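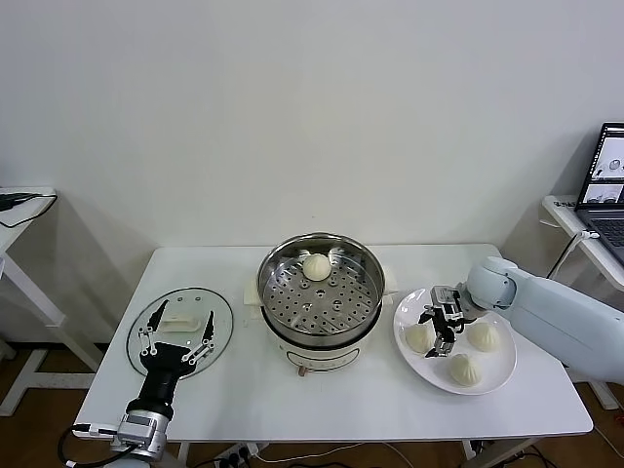 3.2 Participants and recruitment

The study was carried out among office and warehouse staff of Prullari, a wholesale company with 898 employees on two sites. All employees received a letter from the occupational health service, together with their pay slip in January. Persons who were pregnant, or who followed a diet on the advice of a doctor, were asked not to take part. In total 133 employees gave written consent and completed the first questionnaire. The share of warehouse staff among them was lower than in the company as a whole, and we come back to this point in the discussion.

The programme had two parts. The first part was a change in the offer of the staff canteen, where the fried snacks were moved to a separate counter and a warm meal with vegetables was sold at a reduced price. The second part was a group meeting with a dietitian during working time, always on Thursday. Participants could choose freely whether they came alone or with a colleague.
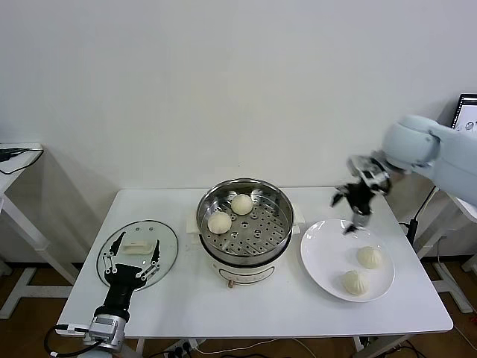 3.3 Measurements

Body weight and waist size were measured by the same nurse at the start and at the end of the programme. Eating habits at work were recorded with the Kellex lunch diary, a short paper form on which the participant marks what was eaten between the start and the end of the shift. Meals eaten at home were not recorded. We are aware that this limits what can be said about the total intake of energy, but in the pilot a diary for the whole day was found too heavy by most of the persons who tried it.

Of the participants, 22 did not return the second diary. Their weight at the start did not differ clearly from that of the others, and they were kept in the analysis of body weight when a second measurement was available. Missing diary days were not filled in.

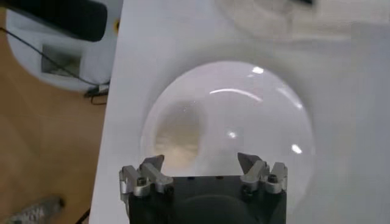
Figure 2. Gripper and clear glass dome on a white table surface.

3.4 Analysis

Changes between the first and the second measurement were compared for the two sites separately. Working hours, age and sex were included in the model. Night shifts were treated as a separate group, as the canteen is closed at night and these employees could only use the vending machines. The answers to the open questions were read by both authors independently, and differences were discussed until agreement was reached.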